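Skolton is taking on packers and sorters for the stationery and small goods room at its Gakau site. The work is seated or standing, mostly at a bench, and consists of filling, checking and emptying cardboard boxes of small items. No earlier warehouse work is needed. Applications close at the end of February.

## The room

The small goods room holds 347 open bins on fixed shelving, with benches along two walls. Items come in as mixed returns from schools and offices: glue sticks, markers, pens, erasers, clips, tape, batteries, small rulers. They leave in one of two ways, either as single-type refills for the shelves or as mixed desk boxes made up to a printed list. On a normal day the room turns over some 3000 items.

Bins are labeled on the front lip with a four-character code. The same code is on the pick list and on the shelf plan by the door. Codes are not in alphabetical order and do not match the maker's name for the item, so new starters work with the plan in hand for the first two weeks.

## What the job involves

- Opening returned boxes and sorting the contents by type, then by size.
- Checking caps, lids and seals. Dried-out glue and markers with no cap go in the gray reject tub.
- Making up desk boxes to the list, tall items against the back wall of the box, short items in front.
- Taping, labeling and stacking finished boxes, no more than 10 to a stack.
- Keeping the count sheet for your bench and signing it at the end of the shift.
- Clearing and wiping the bench at 2:30 p.m. and again before leaving.

Loose batteries are handled apart from everything else. They are pulled out first, the ends are taped, and they go to the metal cabinet. If an item could be a battery and you are not sure, treat it as one and ask the bench lead. Several marker brands have a plain dark barrel and a metal end, and they get mixed up with batteries more often than any other item in the returns.

## Shifts and pay

There are two shifts, 6:00 a.m. to 2:00 p.m. and 10:00 a.m. to 6:00 p.m. Staff pick one when they apply and stay on it for the first three months. Swaps after that are arranged with the bench lead. Each shift has a 30-minute unpaid meal break and two paid breaks of 15 minutes.

Pay is hourly, paid every two weeks by bank transfer. The rate is set by grade and is stated in the offer letter. All new starters come in at grade one – the review for grade two takes place after three months and looks at error rate and attendance. Speed is recorded but is not part of the first review.

## What we look for

You should be able to:

- read small print at arm's length, with glasses if you use them
- pick up and place small items with care for a full shift
- tell colors apart well enough to match caps to barrels
- lift a filled box of up to 30 pounds from the floor to the bench
- write clear numbers on a count sheet

Closed shoes are required. Gloves and aprons are supplied. Rings and loose bracelets must come off before the shift, as they catch on the box flaps.

## Bench test

Applicants who pass the first check are asked in for a short bench test. It takes less than an hour and is paid at the grade one rate. You will be given a box of mixed small items, a printed list and a set of empty trays. 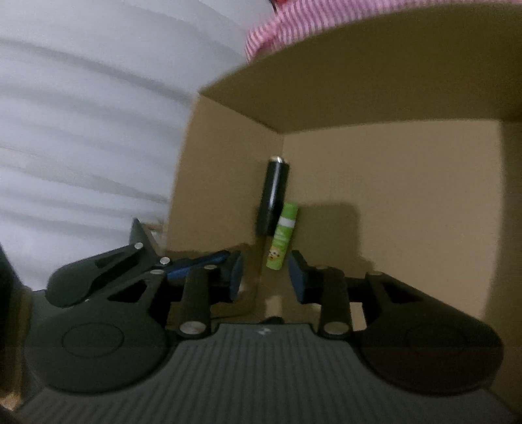 The list for the test is short and the items are all common ones. Standing items must stay upright when the box is moved from one end of the bench to the other – a glue stick lying on its side counts as one error, the same as a missing item. You may repack as often as you like before you call the box finished. Errors are marked on the sheet and you will be given a copy.

Bijan Amini, bench lead for the early shift, runs the tests at 9:00 a.m. and 1:00 p.m. Please arrive 10 minutes early and sign in at the side entrance, where there is bicycle parking. Cars use the lower lot. The upper lot is for deliveries.

## How to apply

Send one page with your name, a phone number, the shift you want and any dates you cannot work between now and the end of April. A full work history is not needed. Put "Small goods room" on the first line. Paper forms are kept at the front desk and may be handed in there.

Questions on hours, pay or access to the building go to Keir Lennox in the site office, who also arranges step-free entry and adjustable benches on request. Applicants will hear back in writing.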